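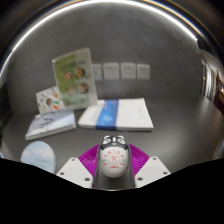 Moushumi Bhattacharjee 来信指出，上一版手册在“曝光锁定”之前就要求拍摄第一格画面，她照此操作，整段片子的亮度忽高忽低，只得全部重拍。本节已据此调整顺序，请以现行步骤为准。

第四节　定格动画拍摄的准备与逐格采集

4.1 适用范围
本节适用于使用 Viklund 逐格采集软件拍摄积木、黏土及纸偶类定格动画的会员。软件的安装与注册见第二节，声音与口型对位见第六节。向 Pimmont 短片单元投稿的会员，另须遵守4.6的规定。

4.2 固定机位与布景
1. 将三脚架置于硬质地面，收起中轴，拧紧全部锁扣。地毯或松动的木地板会使画面在拍摄者走动时产生位移。
2. 用可移除胶带标出三脚架各脚的位置。
3. 将布景底板固定在桌面上。底板为积木拼板时，四角均应固定。
4. 关闭相机的防抖功能。
5. 连接外接电源。使用电池拍摄时，应在镜头与镜头之间更换，不得在同一镜头中途更换。
注意：连接线应沿桌腿固定，不得横过拍摄者的活动区域。

4.3 锁定曝光、白平衡与对焦
1. 拉上窗帘，关闭与拍摄无关的灯具，仅保留布景灯。
2. 打开布景灯，预热后再进行测光。
3. 在软件中选择“相机”，再选择“手动”。
4. 依次设定光圈、快门和感光度，并记入场记表。
5. 以白卡校正白平衡，选择“锁定”。
6. 将对焦方式改为手动，对准主要角色的面部。
7. 试拍数格并连续播放。画面有明暗跳动时，返回第1步检查。
说明：拍摄者宜穿深色衣物，并在每次采集时站在同一位置，以减少衣物反光对布景的影响。

4.4 新建项目
1. 选择“文件”，再选择“新建项目”。
2. 输入项目名称。名称中请勿使用空格及标点。
3. 选择帧率。初次拍摄者建议采用“一拍二”，即每个姿态采集2格。
4. 指定保存位置。请选用本机硬盘，不要直接写入网络文件夹。
5. 选择“创建”。软件显示代码506时，表示保存位置不可写入，应更换文件夹后重试。
6. 软件显示代码1049时，表示相机未被识别。请关闭软件，重新插接数据线，开启相机后再启动软件。

4.5 逐格采集
1. 摆好角色的起始姿态，按回车键采集第一格。
2. 打开“洋葱皮”，将透明度调至能同时看清前一格与实时画面。
3. 移动角色。移动时以一只手按住底板，另一只手操作。
4. 双手完全离开布景后，再按回车键。
5. 重复第3步和第4步，直至动作完成。
6. 播放全部画面，检查是否有手指、工具或支撑物入画。
7. 发现误拍时，选中该格并选择“停用”。停用的画面仍保存在项目中，可随时恢复。

行走动作应在起步和停步处缩小位移，中段保持均匀。角色转头时，宜先转动眼部或更换面部零件，再转动头部。

警告：镜头未完成之前，不得触碰相机机身、镜头及三脚架。机位一旦移动，应以洋葱皮对照最后一格尽量复原；无法复原的，应在此处切换镜头，或重拍该镜头。

警告：布景灯工作时灯罩温度较高。调整灯位前请先断电，待其冷却。纸质布景与灯具之间应保持距离，离开拍摄地点时须关闭全部灯具。

4.6 导出与投稿
1. 选择“文件”，再选择“导出影片”。
2. 核对帧率与新建项目时的设定是否一致。
3. 另行导出一份图像序列，作为备份保存。
4. 将影片上传至 Ikarport 会员目录，填写片名、片长、所用材料及配乐来源。
5. 投稿 Pimmont 短片单元的，在“单元”一栏选择对应项目，并附场记表。

投稿于每年1月开放，当月19日截止。配乐来源不明的影片，目录编辑将退回作者补充说明，补充期间影片不公开显示。

4.7 项目文件的保存
影片发布后，建议保留原始画面与项目文件。需在另一台电脑上继续拍摄时，应复制整个项目文件夹，不可只复制项目文件本身，否则软件将无法找到已采集的画面。

配合 Preslow 云台拍摄移动镜头的会员，请在本节4.3完成后转至第五节“云台的连接与分步位移”。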